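브로콘, 보급형 단말 '게센트' 이동통신 호환 목록 갱신… 일부 지역 LTE만 지원

단말 제조사 브로콘(Brorkon)이 보급형 스마트폰 게센트(Gesent)의 통신사 호환 목록을 새로 공개했다. 이번 목록에는 이동통신사 플레르카리(Plerkari)의 망에서 게센트를 쓸 때 어떤 주파수 대역이 잡히고 어떤 대역이 잡히지 않는지가 처음으로 지역별로 나뉘어 실렸다.

목록에 따르면 게센트는 플레르카리의 LTE 대역 가운데 밴드 3과 밴드 40을 지원한다. 밴드 5는 지원하지 않는다. 플레르카리는 도심에서 주로 밴드 3과 밴드 40을, 외곽과 농촌에서는 밴드 5를 쓰고 있어 같은 단말이라도 사는 곳에 따라 체감이 크게 달라진다. 밴드 5만 깔린 지역에서는 유심을 꽂아도 '서비스 없음'이 뜨거나 긴급통화만 가능한 상태로 남는다.

브로콘에서 단말 인증을 맡고 있는 디비야 남부디리는 "그동안 목록에 '호환' 또는 '비호환'으로만 적다 보니 호환이라고 믿고 산 고객이 집에서 신호를 못 잡는 일이 있었다"며 "부분 호환이라는 항목을 따로 만들었고, 우편번호를 넣으면 해당 지역 기지국의 대역을 볼 수 있게 했다"고 말했다.

회사가 목록을 손본 것은 고객센터에 쌓인 문의 때문이다. 게센트 출시 이후 플레르카리 망과 관련해 들어온 문의는 724건이다. 가장 많은 것은 데이터가 연결되지 않는다는 내용이었고, 통화 중 데이터가 끊긴다는 문의가 그 뒤를 이었다. 브로콘은 이 가운데 상당수가 단말 고장이 아니라 접속 지점 이름(APN) 설정이 빠져 생긴 문제라고 설명했다.

플레르카리 유심을 처음 꽂으면 대개 APN이 자동으로 들어오지만, 다른 통신사 유심을 쓰다가 바꾼 경우에는 이전 값이 남아 있을 수 있다. 이때는 설정에서 '네트워크 및 인터넷', '모바일 네트워크', '액세스 포인트 이름'으로 차례로 들어가 새 APN을 추가하면 된다. 이름과 APN 칸에는 플레르카리가 가입 안내문에 적어 둔 값을 소문자로 넣고, 프록시와 포트, 사용자 이름, 비밀번호는 비워 둔다. APN 유형은 'default,supl', 프로토콜은 'IPv4/IPv6'으로 맞춘다. 저장한 뒤 새로 만든 항목을 선택하고 단말을 다시 켠다.

해외에서 들여온 단말은 메뉴 이름이 조금 다르다. 일부 판매분에서는 '액세스 포인트 이름'이 '고급' 항목 아래에 들어 있고, 두 번째 유심 슬롯에서는 APN 편집이 잠겨 있다. 브로콘은 플레르카리 유심을 첫 번째 슬롯에 꽂을 것을 권했다. 두 번째 슬롯은 음성과 문자 위주로 쓰도록 설계돼 있으며, 두 슬롯에서 동시에 LTE를 쓰는 기능은 지원하지 않는다.
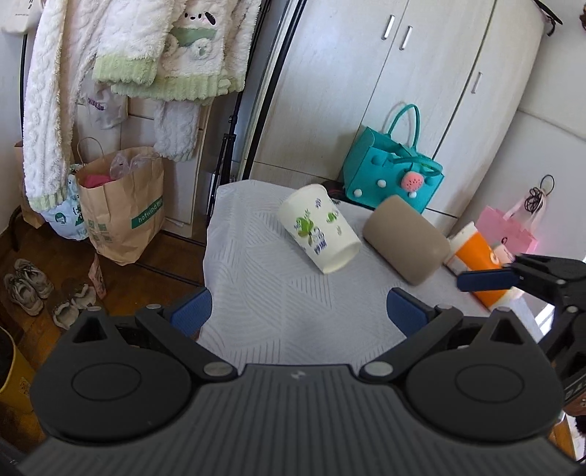 음성통화도 따로 확인해야 한다. 플레르카리는 3G 망을 운영하지 않아 음성통화가 모두 VoLTE로 이뤄진다. 게센트는 VoLTE를 지원하지만 출고 당시 소프트웨어에는 플레르카리용 설정 파일이 들어 있지 않았다. 이 때문에 데이터는 되는데 전화가 걸리지 않는 단말이 나왔다. 설정 파일은 10월 업데이트에 포함됐으며, 업데이트를 마치면 모바일 네트워크 메뉴에 'VoLTE 통화' 스위치가 새로 생긴다. 스위치는 기본으로 꺼져 있으므로 직접 켜야 한다.

플레르카리의 망 품질 담당 발렌틴 비스는 "업데이트 전 단말에서도 데이터는 쓸 수 있지만 긴급통화까지 생각하면 VoLTE를 켜 두는 편이 안전하다"고 말했다. 그는 밴드 5 지역에 다른 대역을 추가로 깔 계획이 있는지에 대해서는 "기지국별로 검토 중이며 일정은 정해지지 않았다"고 답했다.

속도는 대역에 따라 차이가 난다. 브로콘은 호환 목록에 이론상 최대 속도를 함께 적던 관행을 이번에 없앴다. 실제 속도는 기지국과의 거리, 같은 시간대 접속자 수, 건물 구조에 따라 달라지는데 최대 속도를 그대로 기대하는 고객이 많았다는 것이다. 대신 지역별로 '영상 통화 가능', '웹 이용 가능', '음성만 권장'의 단계를 표시한다. 표시는 플레르카리가 넘겨준 기지국 자료를 바탕으로 하며, 실내에서는 한 단계 낮게 나올 수 있다.

이용자 반응은 엇갈린다. 게센트 이용자 모임을 운영하는 미사키 미야자키는 우편번호 검색을 반기면서도 "이미 산 사람에게는 늦은 정보"라고 했다. 모임 게시판에는 시내 직장에서는 잘 되는데 집에 가면 와이파이 없이는 아무것도 못 한다는 글이 여러 차례 올라왔다. 와이파이 통화를 쓰면 되지 않느냐는 답글도 달렸지만, 현재 게센트는 플레르카리 망에서 와이파이 통화를 지원하지 않는다. 브로콘은 이 기능을 시험하고 있다고만 밝혔다.

환불 기준도 일부 바뀐다. 브로콘은 자사 온라인몰에서 게센트를 산 고객 가운데 거주지가 밴드 5 전용 지역으로 확인되는 경우 구입 후 9주까지 반품을 받기로 했다. 상자와 충전기가 있어야 하고, 화면 파손이나 침수 흔적이 있는 단말은 제외된다. 다른 판매점에서 산 단말은 해당 판매점 규정을 따른다. 고객센터의 시드라 민하스 팀장은 "반품 접수 전에 APN과 VoLTE 설정을 먼저 확인해 달라"고 당부했다.

유통업체 타이(Thái)도 매장 안내문을 바꾼다. 지금까지는 게센트 진열대에 '전 통신사 사용 가능'이라는 문구가 붙어 있었으나 이를 떼고 통신사별 지원 대역표를 붙이기로 했다. 표가 들어가는 곳은 게센트를 취급하는 전 매장이며, 인쇄물은 4,000부를 찍는다. 직원이 계산 전에 고객의 우편번호로 대역을 확인하는 절차도 함께 들어간다.

한편 브로콘은 밴드 5를 지원하는 후속 단말을 준비하고 있다. 제품 담당 셍가 길리스는 안테나를 바꿔야 하는 문제라 기존 게센트에 소프트웨어로 밴드 5를 추가할 수는 없다고 설명했다. 후속 단말은 시험용 2,000대를 먼저 만들어 플레르카리의 농촌 기지국에서 점검한 뒤 판매 시기를 정한다. 가격은 공개되지 않았다.

새 호환 목록은 브로콘 고객지원 페이지의 '통신사 호환' 메뉴에서 볼 수 있다. 소프트웨어 업데이트는 설정의 '시스템', '시스템 업데이트'에서 받으며, 내려받는 동안에는 와이파이에 연결하고 배터리를 절반 이상 충전해 두어야 한다. 일요일에는 고객센터 전화 상담을 하지 않고 온라인 접수만 받는다.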